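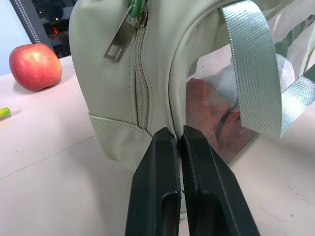

Fig. 1. Pale green backpack, side zip and padded base.

School bags and sore backs: what Year 9 carries and why
Project report, final version (June)

Why I picked this
Everyone in my year complains about their bag. Wanted to know if the bags are really that heavy or if we just like complaining. Also my physio told me off last year so there's that.

What I did
Survey on paper, handed out at roll call over two mornings. 97 came back filled in properly. A few had drawings on them and no answers, left those out. Then a weigh-in at the bike racks before first bell, bathroom scale from home. You step on with the bag, step on without, subtract. The scale only shows whole kilos so the small differences are a bit rough.

I also borrowed three bags to compare empty: a Kulitach, a Skilitz and an old Hilareo with a chest strap. The lightest one empty was the Kulitach. The Hilareo was 395 grams heavier than it with nothing inside, mostly frame and buckles I think.

What I found
Most people carry everything all day. Lockers are down the far end of the science block and the break isn't long enough to get there, line up and get back. So the laptop, the charger, the maths book, PE gear and lunch all go everywhere with you.

People who said their back or neck hurt were mostly the ones wearing it on one shoulder. Not all of them though. Some one-shoulder people said they were fine, and a couple of two-strap people were sore anyway, so I cant say the strap is the cause. Sport and how you sit might matter more. Didn't ask about either, should have.

Chest straps: hardly anyone does them up. Main reason given was it looks dumb.

Heaviest thing in the bag was usually the laptop, then the water bottle. I didn't expect the bottle. A full one weighs more than my maths book and there's bubblers all over the school.

Problems
Scale was on concrete that slopes a bit. Kids who were late missed the weigh-in, and they might be the ones with different bags. Some people took stuff out befor they stepped on. I saw it happen and wrote it down but couldn't fix it.

What the school could do
Open the old lockers near the library. Put timetables up earlier so you know which books to leave at home. The Agbeko reader app already has the maths and science texts on it, but teachers still want the paper copy in class. Pick one.

If I did it again
Better scale, one that does grams. Weigh the same people at the start and end of term. Ask about sport. Do Year 7 as well, their bags are nearly as big as they are.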